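February 19, 2018

A slow sort of day, and I am writing this with my feet up and the second pot of tea going cold beside me. I meant to answer Aušra's letter before lunch and instead I got thinking about cloth again, as I always do once the weather turns me indoors.

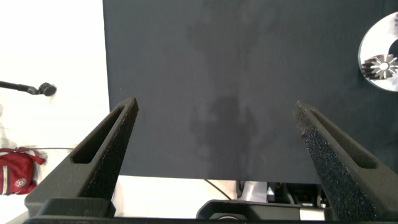
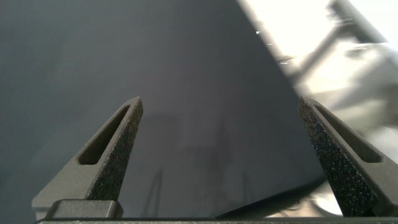

Anyway, the grey. I have been going back and forth on it for eighteen days now (I know, I know) and Saulius is very patient, though he did say at breakfast that grey is grey and could I please pass the jam. But there is charcoal and there is charcoal! The one I liked at Skerstead had a lovely soft weave and a bit of warmth to it, and the one from Durkico was a touch cheaper but felt like something you'd line a suitcase with. They wanted nearly $635 for the lot, hemmed, and I came home to have a think, which at my age means a nap.

Aušra thinks I should go for a cheerful colour and be done with it. She may be right. She was right about the yellow cushions, and I sulked over those until May.

Soup for tea, the last of the pumpkin. I must remember to ring Skerstead in the morning and ask whether they'll hold the roll another week, and to find my good scissors.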